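Ivari Living Room Set
Coffee table, three-seat sofa, patterned rug and wastebasket
Furnished rental collection

Home > Living room > Full sets > Ivari

$710 per month, four-month minimum
Delivery, placement and pickup included inside the Grilar service area
Status: available to reserve
Page updated 12 October 2025

Overview

Ivari is our traditional living room set. It is built up from a long, low coffee table in dark reddish-brown with gold trim, and a three-seat sofa in beige and brown damask. The rug carries a large flower design on a beige-taupe ground. A round wastebasket comes with the set, and it goes out with a liner already in it.

People rent Ivari for furnished apartments, for homes that are being shown to buyers, and for the months between one house and the next. It suits rooms with plain walls and light paint. If your room is already dark or has a busy wallpaper, look at the Gourlay set first. Gourlay has a plain weave sofa and no gold on the table.

The set is rented as a set. We can leave out the rug or the wastebasket if you don't want them, but the monthly price stays the same. The sofa and table are not rented separately under the Ivari name.

What's in the set

Coffee table. The table is 57 inches long and sits low. The top has a molded edge and a high polish. A gold line runs along the apron and a gold swag ornament is mounted at the center of the long side. The legs are curved. There are no drawers and no lower shelf.

Sofa. Seats three. Carved dark wooden frame with scrolled arms, covered in beige and brown damask, with back cushions in the same fabric. The bolster has a dark round end. The seat is on the firm side. Customers who want something to sink into have generally been happier with Gourlay.

Rug. Low pile, warm beige-taupe, with a large pale flower drawn in outline so the base color shows through the petals. Chairs slide on it without catching. A non-slip pad is packed with it and goes down first.

Wastebasket. Round, open top, no lid and no pedal. It takes a standard small liner folded over the rim. We supply a starter roll with each rental — after that, liners are up to you.

What's not in the set

Lamps, wall art, curtains, side tables and television stands are not part of Ivari. Framed pictures that appear in our room photos are there to dress the room. You can add lamps and side tables from the Tandivus list when you reserve, and they will come on the same truck.

Room size and layout

Measure the wall behind the sofa before you reserve. Then measure the doorways, the hall and any turn in the stairs. The sofa frame does not come apart. The table legs stay on for delivery, and the table is carried on its side through narrow doors, so allow for the legs as well as the top.

The usual layout puts the sofa against the longest wall with the table parallel to it. Leave enough space between the two for a person to walk through sideways with a tray. The rug goes under the table and runs out toward the middle of the room. The front legs of the sofa can stand on the rug or off it. We set them off unless you ask, as it is easier to lift the rug later.

The wastebasket can go wherever you like. Most people end up putting it at one end of the sofa or beside a desk. If it is going to be out in the open, fold the liner down evenly and tuck the slack under at the back. A liner one size too large will hang in folds around the outside, and it looks untidy next to the table.

In small rooms, turn the rug so its long side follows the sofa. In square rooms it can go either way.

Care during the rental

Coffee table

The finish is glossy and shows fingerprints. Wipe it with a dry, soft cloth, following the length of the table. For sticky marks, use a cloth dampened with plain water and dry the spot right away. Do not use spray polish. It builds up along the molded edge and has to be taken off by hand when the table comes back.

Use coasters. Felt pads are supplied for anything heavy that stays on the table, such as a vase or a stack of books. Please don't drag things across the top.

The gold swags should be dusted with a dry brush. A clean paintbrush works fine. Cloths snag on the raised parts, and a pulled tassel counts as damage. Keep the vacuum head away from the legs when you clean the rug — most of the marks we see on returned tables are low down on the legs, at vacuum height.

Sofa

Vacuum with the upholstery tool on low suction. Turn the back cushions when you think of it so they wear evenly. Blot spills with a white cloth and call us before you put any cleaner on the damask. Removing covers for home washing is not allowed under the rental agreement, and the covers shrink.

Avoid sitting on the arms. The carving is strong enough for ordinary use but the joints are not made for a person's full weight.

Rug

Vacuum without the beater bar. Pick up tissues, paper scraps and crumbs by hand or with a suction hose first. Tissue that gets rolled over by a beater bar breaks up and works into the pile, and on a beige rug it takes a long time to get out.

For spills, blot from the outside in. Don't scrub. The pale parts of the flower mark more easily than the ground, so if you have a choice about where to put a plant or a pet bowl, keep it off the flower.

Wastebasket

Change the liner before it is full. Wipe the inside with a damp cloth and let it dry before putting in a new liner. Anything wet should go to the kitchen trash. We have had rugs come back with a ring on them from a basket that leaked under the liner, and that kind of stain doesn't always come out.

Delivery and setup

Allow 8 business days from reservation to delivery. Our crew brings everything in, lays the pad and rug, places the sofa and table, and takes the packing away with them. You don't need to be there the whole time, but someone needs to be there at the end to sign the condition sheet.

Please have the floor clear and swept. The crew will not move furniture that isn't ours. If there is old furniture to be cleared from the room, have it out before the truck arrives.

Buildings with a freight elevator usually need a booking. Make the booking yourself and send us the time. If we arrive and the elevator is not available, a return trip is charged.

Reserving

Reservations are made through the Tandivus order form or by phone. A deposit of one month's rent holds the set. It is returned after pickup, less any damage charges. Small surface scratches on the underside of the table, light wear on the rug and flattened cushions are treated as normal use and are not charged.

After the first four months the rental continues month to month. Give us two weeks' notice for pickup.

Ivari in a furnished room 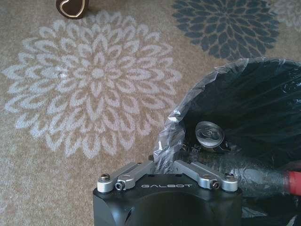
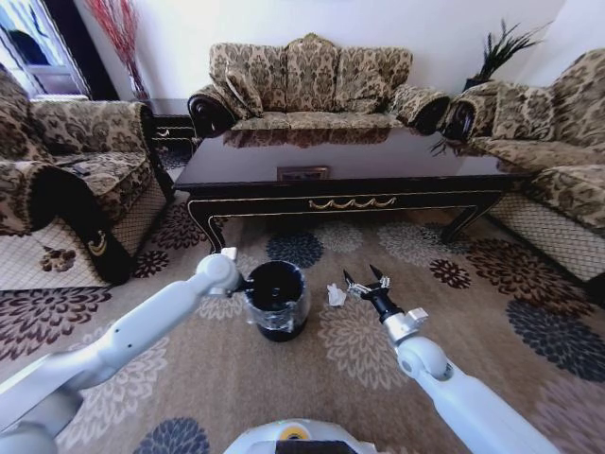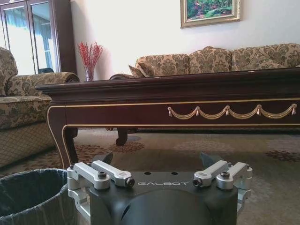
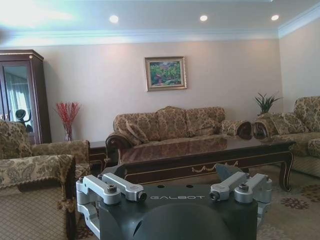 From first to last: the rug with the lined wastebasket, the wastebasket in front of the coffee table, the gold swags on the table apron, and the table with the sofa.

Common questions before ordering

Can I see the set in person? Yes. One Ivari set is kept on the floor at the Grilar showroom. Call ahead in case it has been moved to make space for a delivery.

Will the colors match what I see on screen? Close, but not exactly. The table looks redder under warm bulbs and nearly black in a dim room. The damask shifts between beige and light brown depending on the direction of the fabric. If the match matters to you, ask for the fabric card.

Does the gold trim tarnish? We haven't had it happen during a rental. Household cleaners can dull it, which is why we ask for a dry brush only.

Can the coffee table be used for meals? It can, with placemats. It is low for eating from the sofa, and hot dishes need a thick trivet. A thin cotton mat is not enough.

Are all the tables identical? They are the same model and size. The reddish-brown varies a little from one to the next, and older tables have been refinished.

Can I buy the set at the end? Sometimes. Sets that have been out on several rentals are offered for sale, and the current renter gets the first chance. Ask when you give notice for pickup. We will quote on the condition of the pieces at that point.

What if something arrives damaged? Write it on the condition sheet before the crew leaves. If you find something later, send a photo within two days. We will either repair it in place or bring a replacement, depending on the piece.

Related items

Gourlay living room set — plain sofa, oak-tone table, rug in solid gray
Tandivus side table, dark finish
Tandivus table lamp pair
Replacement liners for round wastebasket, small roll
Non-slip rug pad, cut to size

Prices on related items are listed on their own pages and are added to the monthly total when you check out.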